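Dinulside Supply
Home / Shop Consumables / Tape / Blue Painter's Tape

Husley Blue Painter's Tape, 2 in.

Sold by the roll or by the carton of 9
Stock at Fandport warehouse: 1,832 rolls
Stock count updated 8/16/23
Pickup or delivery

Overview

Husley Blue is a paper-backed masking tape with a medium-tack adhesive. It is made for interior painting, but a large share of what we sell goes to cabinet shops, sign shops, schools and stage crews who use it for marking out floors and benches. It tears by hand, takes pencil and marker, and comes up in long pieces if you remove it within the time given in the table below.

It is a general-purpose tape. If you are masking fresh paint, wallpaper or a delicate veneer, order Husley Low Tack instead. If you are masking brick, rough concrete or unpainted block, neither one will hold well and you should look at Gumede Rough Surface.

Specifications

Width: 2 in.
Backing: creped paper, blue
Adhesive: synthetic, medium tack
Core: cardboard, standard size, fits most hand maskers
Use: indoors, out of direct sun
Clean removal: up to 2 weeks on sealed or painted surfaces
Writes with: pencil, ballpoint, permanent marker
Not for: bundling, sealing cartons, electrical work, holding weight

Where it sticks

Painted drywall, cured: good
Sealed or varnished wood: good
Laminate and melamine: good
Glass and metal: good, wipe with alcohol first
Kraft paper and rosin paper: sticks well, may lift fibers when removed
Raw wood: fair, press down firmly
Vinyl flooring: fair, test in a corner
Unsealed concrete: poor
Fresh paint, under a month old: use Low Tack

Marking out with tape

Customers often ask how to get straight lines over a long run. Most of the trouble comes from stretching. Creped paper gives a little when you pull it, then shrinks back over the next hour, and the line bows or the ends let go. Unroll more than you need, hold it just above the surface without tension, and lay it down from one end with the side of your hand.

For a long line, snap chalk first and put one edge of the tape against the chalk. Always use the same edge. If you measure to the left edge on one line and the right edge on the next, you are off by the full width of the tape and won't see it until the last space comes out narrow.

For a grid, run all the lines in one direction, then all the lines across them. Check the diagonals of a corner square before you go further. Small errors are easy to fix at that point, as the tape can be lifted and put back down once without losing much grip. After a second or third lift, throw the piece away and cut a new one.

Blue tape laid out in a grid

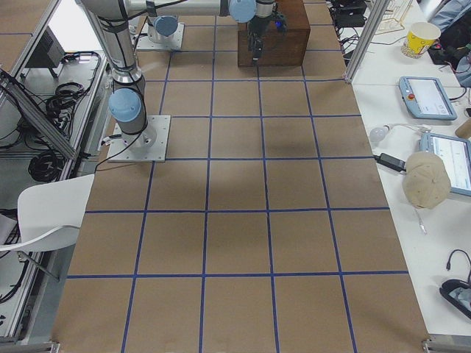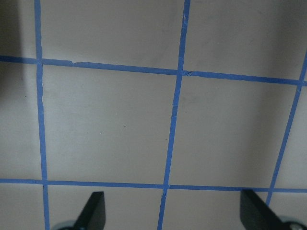
Press the crossings down with a plastic spreader or a block of scrap wood. The top strip bridges slightly where it goes over the one below, and those raised spots catch brooms, sleeves and cart wheels. On floors with regular traffic, expect to replace the crossings before anything else. Some shops trim the second strip on either side of the first so there is no overlap. It takes longer and looks neater.

If the layout will be in place past the removal time, use floor marking tape. We stock it in vinyl, in several colors.

Masking for paint

Clean the surface and let it dry. Dust on baseboards is the usual reason for bleed, and wiping the top of the trim with a damp rag fixes most of it. Seal the painted edge with a putty knife held nearly flat. Apply paint with the brush moving away from the tape, and keep the coats thin.

Pull the tape while the last coat is still slightly soft. Fold it back over itself and pull slowly at an angle. If the paint has already dried hard, score the line with a sharp knife before pulling, or the film can tear off with the tape. If adhesive stays behind, warm it with a hair dryer and roll it off with your thumb. Mineral spirits will take off what is left on metal or glass. Do not use it on latex paint.

Labeling and other uses

The paper back holds permanent marker without feathering. It works for shelf dates, hardware bags, doors and drawer fronts that have come off a cabinet, and cable ends. It isn't suitable for freezer labels. We sell a separate freezer tape in white.

Woodworkers also put a strip under a cut line to reduce splintering in plywood. Use a fresh strip and cut through it.

Storage

Keep rolls flat, in the bag, at room temperature. Rolls stored on edge get a flat spot and tear crooked. Heat makes the adhesive creep out of the sides and collect dirt. A roll with dirty edges can still be used for labels but should not be used for a paint line. Cartons are marked on the end panel with the month of manufacture. We ship the oldest stock first and do not ship rolls past the maker's shelf date.

Customer comments

"Works fine. I use it for drawer fronts and for marking the floor when I lay out a kitchen full size for the customer. Left it down over a hot weekend by a window once and had to scrape, so follow the part about the sun."
Dušan Georgiev

"Tears clean by hand, which the last brand didn't. The carton arrived with one crushed core and they replaced the roll. I'd like it in a narrower width."
Bronwyn Donnelly

Reply from Dinulside: A narrower roll is expected in November. It will be listed on its own page with the same adhesive and removal time.

Questions about this item

Will it fit my hand masker? If the masker takes a standard core, yes. Set the blade guard for the full width of the roll.

Can I get it printed? Not this one. The creped surface doesn't print well. Ask the counter about flatback paper tape.

Can I mix widths or grades in one carton? No. Cartons come sealed from Husley. You can order any mix of single rolls at the roll price.

Ordering and returns

Orders placed before noon leave Fandport the same working day. Unopened cartons and unopened single rolls can be returned for a refund with the packing slip. Opened rolls can be returned only if faulty. Please keep the core, as the batch code is printed on the inside.

Related items

Husley Low Tack Masking Tape
Gumede Rough Surface Masking Tape
Kraft paper rolls and cutters
Chalk lines and refill chalk
Vinyl floor marking tape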